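Print this page | E-mail this thread to a friend

Codlow & Ivley Community Forum > Home and Garden > Furniture and DIY

Topic: Grey-topped tables, worth it or not?

marrowfat_pete wrote:
Evening all. We are finally replacing the kitchen table, which has done us 17 years and has one leg that needs a folded beer mat under it at all times. My wife has her heart set on one of those plain grey tops with a pale wooden edge, the sort you see in school halls and libraries. There is a place on the Kelus estate selling them off second-hand for 49 pounds each, which seems very fair to me, but I have never lived with one and I'd like to hear from people who have. Do they mark? Do they stain? We have two grandchildren who come every Thursday and paint, glue and spill squash on anything that stands still, so it needs to be a forgiving sort of table. Any thoughts gratefully received, and sorry for the long post, I do go on.

tilly_teapot wrote:
Hello Pete, and do it, do it! We've had a grey one for years and I love it dearly. Ours came from Mousavi's on the Ivley road when they were clearing the back showroom, and I remember us getting it home with the boot tied down with washing line and me sat in the back holding on to a leg for dear life. It has had jam, candle wax, felt tip, a whole bottle of gravy browning (don't ask) and it all comes off with a damp cloth and a bit of washing-up liquid. The grey is very kind to crumbs too, you don't see them until the light is low. My mother thought it looked like an office and told me so every Christmas, but she ate her dinner off it happily enough.

Hedgeend wrote:
I'm afraid I'll have to be the grumpy one. The top is fine, I agree with Tilly there, but it's the edges you want to look at. On the one we had, the wooden strip was glued on and after a few winters next to the radiator it started to lift at the corners. Once it lifts it catches your sleeve, and then somebody picks at it while they're on the phone, and before long you have a splintery bit a foot long. I glued ours back 2 times and gave up. For nearly the same money you could find a solid pine table that can be sanded down when it gets tatty.

marrowfat_pete wrote:
Thank you both. Hedgeend, that's just the sort of thing I was after, ours would be near a radiator as well. Is it the same kind of edge, do you think? I mean the light coloured one like this.

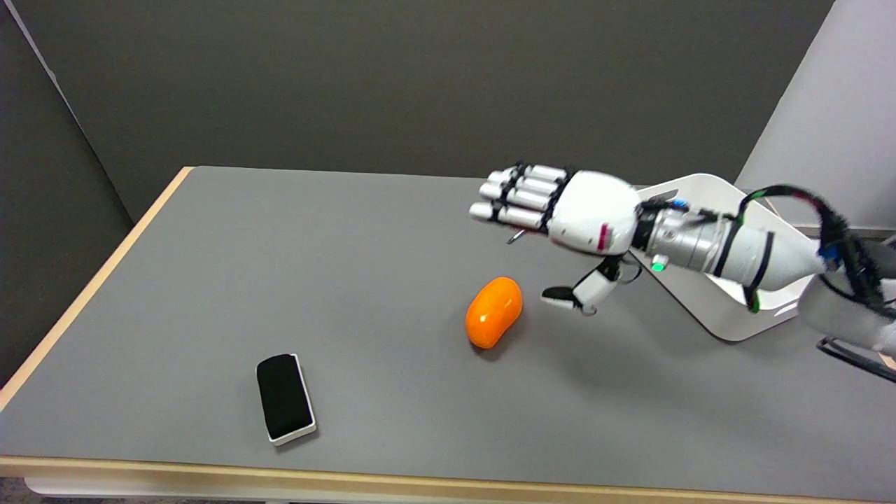 Grey top with the light wood edging. Orange thing and black rubber not included!

Hedgeend wrote:
Yes, very much that style, though you can't tell from a picture how well it's stuck down. Run your thumbnail along underneath when you go to see yours, all the way round and slowly, and pay attention at the corners. If it clicks anywhere, ask for money off or pick another one from the stack.

oldcodlowlass wrote:
Can I put in a word against pine? I know Hedgeend means well, and we've agreed about plenty on here over the years (the slug thread, for one), but we had a pine table when ours were little and it was a heartbreak. Every biro went straight through the paper and into the wood. I could still read my eldest's spelling test in it when she left home, and I'm not sure I was ever quite brave enough to sand it off. If you have painting grandchildren, get the hard top and let them at it.

Hedgeend wrote:
But that's the charm of it! A table ought to have a bit of the family in it. I wouldn't swap our pine one, dents and all, and the spelling test would be my favourite part.

tilly_teapot wrote:
You're a softie really, Hedgeend, I've always said so. I'd still sooner have a table I can wipe. Pete, if the edge does come up, a good wood glue and some masking tape pulled tight over it overnight will see it right. Ours lifted in one place by the window and it has held ever since. Perhaps clean the old glue off first, which I suspect is where some people go wrong (naming no names).

Hedgeend wrote:
I did clean it off. Mostly.

kettle_on wrote:
Only popping in to say measure your doorway. Ours wouldn't go round the bend in the hall and we ate in the garage for almost 30 days, with our coats on by the end.

marrowfat_pete wrote:
Tape measure already out, kettle_on, and the legs unscrew on these, I rang up and asked. We're going over on Saturday morning and I shall be thumbnailing every edge in the place. My wife says if I mention glue once more she's going without me.

Print this page | E-mail this thread to a friend

Recent topics in Furniture and DIY
Squeaky stair, third from the top
What to do with a wardrobe that won't come downstairs
Chair pads that stay put on slippery seats
Wobbly table legs: beer mats or felt?
Best way to get candle wax out of a tablecloth
Free to collect in Ivley: bookcase, one shelf missing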